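Chapter 4

Containers, Bins and Small-Part Storage

4.1 Introduction

Most goods that pass through a works or a warehouse spend far more time standing still than moving. During that time they are held in something: a sack, a tray, a carton, a drum or a bin. The choice of holder affects how much floor is used, how quickly stock can be counted, how much is damaged and how easily a person or a machine can take out what is wanted. Chapter 3 dealt with racking and floor layout. The present chapter deals with what stands on the racks.

The term container is used throughout for any rigid or semi-rigid vessel meant to be filled and emptied many times. Cartons and sacks, which are normally used once, are covered in Chapter 6. A bin is a container with an open top and four walls. A tray is a bin whose walls are lower than one quarter of its shorter side. These definitions follow those of Urquhart and Imrie, and differ a little from common trade usage, in which tray, tote and bin are often used for the same article.

By the end of the chapter the reader should be able to work out the usable volume of a bin, choose between sheet metal and moulded plastic for a given load, and set out a simple labelling scheme for a store with mixed stock.

4.2 Nominal and usable volume

The nominal volume of a bin is the product of its internal length, width and height. It is the figure most often given in catalogues and is of limited use. A bin is seldom filled to the rim, as parts would then spill when it is moved or would foul the base of the bin stacked on it. The usable volume is the nominal volume less the headroom, and less any space lost to tapered walls, rounded corners and inner ribs.

Loose parts also leave gaps between them. The share of the filled space that is solid material is called the packing fraction. Short, rounded parts such as steel balls pack well. Long or hooked parts pack badly and may tangle, so that lifting one brings up several others. The packing fraction should be measured by trial wherever the parts have an awkward shape. Values taken from tables are safe only for simple forms.

A worked case is taken from the Stirham depot, which at the time of the survey held 1,176 bins of 15 types. Semple found that 191 of the bins were filled to less than half their usable volume, and that most of these stood on the lower racks, where the largest bins were kept. The parts had been given large bins when the stock was high and had not been moved when it fell. Resizing the holders freed 11 bays without any change to the racking. The method is set out in full in Section 4.6.

4.3 Access

A bin must be emptied as well as filled. With a deep bin, the last parts lie in the corners, and the walls limit the angle at which they can be reached. This applies to a hand and forearm as much as to a mechanical arm. The critical measure is the ratio of wall height to the shorter side of the opening, known as the access ratio. The lower the ratio, the easier it is to reach the floor of the bin near the walls.

Three measures are in common use where the access ratio is high. The bin may be tilted towards the picker, a false floor may be fitted, or one wall may be cut down to form a picking front. A picking front lowers the usable volume, and the loss should be allowed for in the sums of Section 4.2. Tilting costs nothing in volume but calls for a stand, and the stand must be rated for the full load. Tomić gives a fuller account of tilted stands, including the forces on the front lip.

Clearance above the rim should be checked at the same time. Whatever enters the bin needs room to approach it, and trailing items such as sleeves, cords or cables need room to pass over the wall without catching on it.

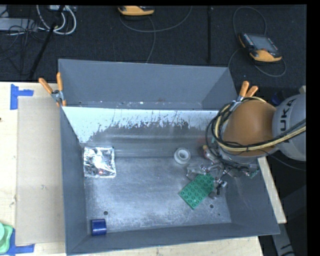

4.4 Materials

Sheet metal bins are stiff, bear heat well and tolerate sharp or heavy parts. They are heavier than plastic bins of the same size, they are noisy, and they may mark finished surfaces. Plain steel needs a coating if the store is damp. Folded edges should be closed at the rim — an open fold is a common cause of cut hands.

Moulded plastic bins are light and quiet, and are easily made in several colours. They creep under long loading, and a stack left standing through a hot summer may lean. The Ziteck range, used for the exercises at the end of this chapter, is typical of the type.

Wooden boxes are now found mainly in older stores. Martinelli records their use at the Brekska foundry for cast blanks, where the boxes were made on site and repaired by the pattern shop.

The main points of comparison are weight, stiffness, surface hardness, cost and ease of cleaning. They are taken in that order in the sections which follow, beginning with weight, as this governs whether a filled bin may be lifted by hand.

We use cookies to remember your reading position and to measure visits to our sample chapters. By continuing to use this site you accept our use of cookies. Manage settings.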